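# The woman with the two gray bins 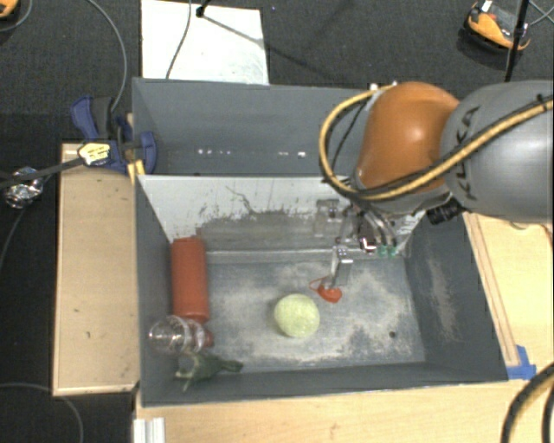 She keeps everything that has no home in two gray compartments on a pale wood worktop, and she's been doing it for 10 years now, ever since she took over the mending and sorting room at Elley, the toy and household library on the edge of Cloltelport. I went by in February, mid-morning, and was handed a mug of tea before I'd managed to get my coat off.

"People think sorting is about throwing things out," she told me, clearing me a chair. "I hardly throw out anything! I just want to know what it is and who might like it."

The odds and ends come back in the bottoms of bags, mixed up any old way, a ball in with something see-through, something long and red next to something green and spiky that you have to turn over a couple of times before you decide. She likes that part best (she said so twice, and then a third time on the stairs).

"You put it all in the one side and you look at it for a bit. Round things are easy, everybody wants a ball. Then clear things, because I worry about those getting cracked. And then the funny little ones with a loop on, which could belong to anything."

The library has 52 families on its books, and the Andreadis bakery next door lets her leave a box of finished bundles by its counter. She used to have deep drawers from a shop called Amel, but she gave them up after a winter of digging.

"A drawer, you forget it. With an open bin you walk past and it nags at you."

I asked how long one bin takes her. About an hour, she thought, or a whole afternoon if somebody comes in to chat, and somebody usually does.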